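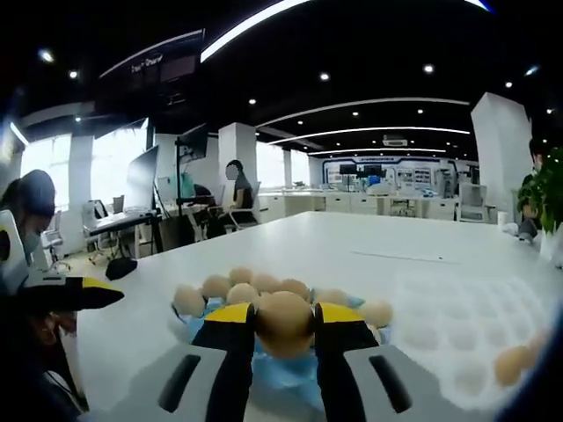
Joanne Sedgwick has handled communication and member services for the Drenden Cleaning Suppliers Association since June. Before that she ran the customer desk at Zusteck, a maker of floor care products, where she answered the phone herself for the first two years.

"People called when the label didn't make sense to them," she says. "I still read every label as if I'm going to get that call."

The association has 338 member companies. Most are small, and many sell to schools, clinics and restaurants in one county. Sedgwick says the larger members have their own press staff and rarely need her. The smaller ones write to her with questions about dilution charts, storage rules and what they can print on a bottle.

Her first project was the member newsletter. It used to come out 6 times a year and ran long. She cut it to one page a month and moved the legal updates to the front.

"I asked members what they read, and they said the legal updates and the job listings," she says. "So those are the first two items now." 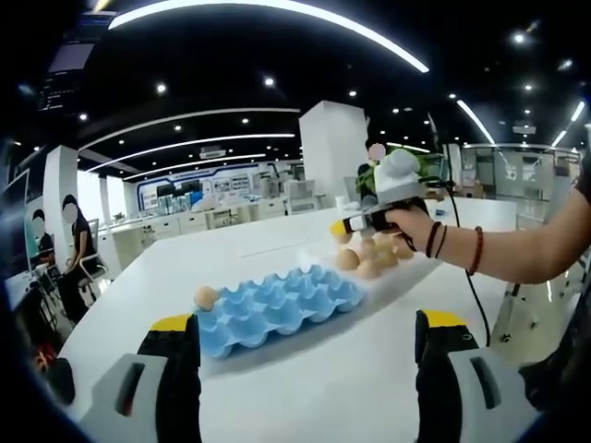

## Dilution and plain wording

The work she talks about most is a set of wording guidelines for concentrates. Getness, a member that makes kitchen degreasers, offered its own labels as a test. Sedgwick and Welington Rangel, the association's technical adviser, went through them over 3 meetings.

Rangel wanted the ratios kept exactly as the chemists wrote them. Sedgwick wanted them in ounces per gallon, with the ratio after it in smaller type. They ended up using both.

"Welington was right that some buyers only trust the ratio," she says. "But the person filling the bucket at night has a measuring cup - that's who I was thinking of."

The guidelines are not binding. Members can use all of the text, parts of it or none.

## What comes next

The fall members' meeting is on 7th October in Macedo. Sedgwick will present the guidelines there and take comments from the floor. A Spanish version is being checked by Rangel and should go out with the next newsletter.

She would also like a shared phone line for small members that can't staff one. The board has asked her for a cost estimate, and she is still collecting quotes.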